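Planning an Equipment Purchase for Household Handling Data: Project Report

Submitted by Mbali Tshabalala and Tshepo Mokgethi
Course: Equipment Planning for Automation
2020-03-29

Abstract

This report sets out a purchasing plan for hand-held gripper equipment to be used by the department's clothing-handling project. It reviews the work the equipment must support, compares two supply routes, and recommends the purchase of two complete hand-held units with one shared set of spare parts. The total requested is $1,514. The report also covers storage, labeling, replacement of worn parts, and the limits of the estimate.

1. Background

The department has been preparing a student project on the handling of soft household items. The longer-term aim is a robot arm that can pick up, move, and fold clothing. Before an arm is purchased, the project needs recordings of people doing the same tasks with a gripper of the same shape as the one the arm will carry. This order of work was approved at the project outline stage and is not reconsidered in this report.

The equipment question was left open. The outline stated only that "suitable grippers" would be obtained. Our assignment was to turn that phrase into a list of items that could be priced, ordered, and checked on arrival.

Two earlier student groups had drawn up lists for similar work. Both lists gave full prices for the main units and left out mounting hardware, storage cards, and spare fingers. In each case a second order had to be placed during the term, and the second order required its own approval. We have tried to bring all such items into a single request.

2. Scope

The plan covers hand-held grippers, their cameras, consumable parts, cases, and charging equipment. It does not cover the robot arm, the computers used for processing, or payment to participants. Those costs belong to a separate budget line.

The plan assumes that recordings will be made in ordinary homes. This assumption has a direct effect on cost. Equipment for a laboratory bench can remain in one place, connected to wall power. Equipment for homes must be carried, set down on beds and floors, and used by one person in a small room.

3. Review of the Work to Be Supported

We reviewed the clothing task before writing any specification. An operator holds the gripper in the hand, brings the two fingers up to a garment, closes them on the fabric, and moves it. Garments are handled where they would normally be found in a bedroom, so the surface below them is often soft and patterned.

Denim was given particular attention. Jeans are heavy compared with most items in a clothing stack, and the fabric gathers in thick folds at the waistband and seams. A finger that closes well on a thin shirt may not hold a doubled layer of denim. We therefore treated jeans as the most demanding garment when comparing finger designs, and all requirements for grip and finger strength in Section 4 are written with jeans in mind.

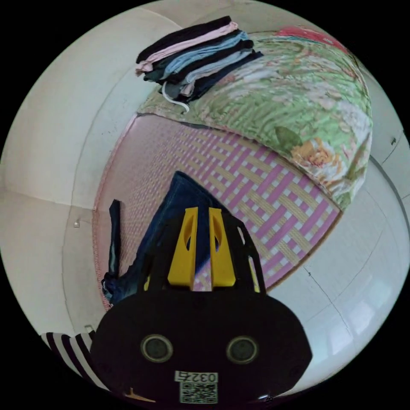

4. Requirements

The following requirements were agreed upon with our supervisor.

4.1 The gripper must be light enough for an adult to hold in one hand through a full recording session, with pauses between tasks.

4.2 The fingers must be removable without special tools. Fingers are the part most likely to wear, and a session should not end when one of them fails.

4.3 The fingers should be a bright color that stands out from common fabrics. Yellow was preferred. Dark fingers are harder to follow in recordings when the garment is also dark, as blue jeans usually are.

4.4 Each unit must carry a printed number and a machine-readable code in a place where both can be checked before a session. Recordings must be traceable to the unit that made them.

4.5 The camera must have a wide view that takes in the fingers and a good part of the area beyond them.

4.6 Batteries must be replaceable in the field. Outlets in homes may be in use or out of reach.

5. Supply Options Considered

5.1 Complete units from Stedetti

Stedetti offers an assembled hand-held gripper with the camera mount fitted and tested. Fingers are sold in pairs. The supplier will replace a faulty unit during the first year. The price per unit is higher than the cost of parts alone, but no student hours are needed for assembly.

5.2 Parts kit from Funeo

Funeo sells the body, fingers, and mounting frame as a kit. The buyer supplies the camera and completes the assembly. The kit costs less, and single parts can be reordered easily. Against this, we would need access to the workshop for several afternoons, and any difference in assembly between units could affect the recordings. The workshop schedule for this term is already full.

A third supplier, Vandska, was contacted but had no stock and could not confirm a delivery date. It was not considered further.

6. Recommendation

We recommend the purchase of two complete units from Stedetti. One unit would be enough to begin recording, but any repair would then stop the project. A second unit allows two operators to work in separate homes, or one operator to continue while the other unit is being serviced.

Cases and charging equipment should be ordered from Mathebula, the department's existing supplier, so that no new vendor account is needed for these items.

7. Budget

Total requested: $1,514

The total includes both gripper units with cameras, spare fingers, batteries and chargers, storage cards, carrying cases, and printed labels. Spare fingers account for $98 of this amount. We considered leaving the spares for a later request and decided against it, given the experience of the earlier groups described in Section 1.

Shipping is included in the Stedetti quotation. Tax is not included and should be added by the purchasing office at the rate that applies to the department. The quotation remains valid through June.

8. Receiving and Record Keeping

On delivery, each unit should be checked against the packing list and entered in the equipment register under its printed number. The following steps are proposed:

Confirm that the number on the label matches the number returned when the code is scanned.
Open and close the fingers fully and check that they meet evenly.
Make a short test recording and store it with the register entry.
Place the unit, two charged batteries, and one spare pair of fingers in its case.

Units should be signed out to a named operator and returned with a short note of any damage. Finger changes should be entered in the register with the date, so that the rate of wear can be calculated for the next budget.

9. Limits of This Plan

The allowance for spare fingers is an estimate. We found no wear records for repeated work with denim, and the supplier could provide only general figures for light use. If wear proves heavier than expected, the spares will run out before the end of the recording period and a further order will be needed.

We did not test the Funeo kit. Our comparison relies on the written specification and on a telephone conversation with the firm. A group with more workshop time might reasonably reach a different decision.

The plan also does not address bedding or other large items. Quilts and blankets may call for a wider finger opening than the present design allows, and this should be studied before the task list is extended.

10. Division of Work

Mbali Tshabalala prepared the requirements and the review of the clothing task. Tshepo Mokgethi obtained the quotations and prepared the budget. Both authors wrote the recommendation and the receiving procedure. The quotations and the draft register form have been filed with the department office.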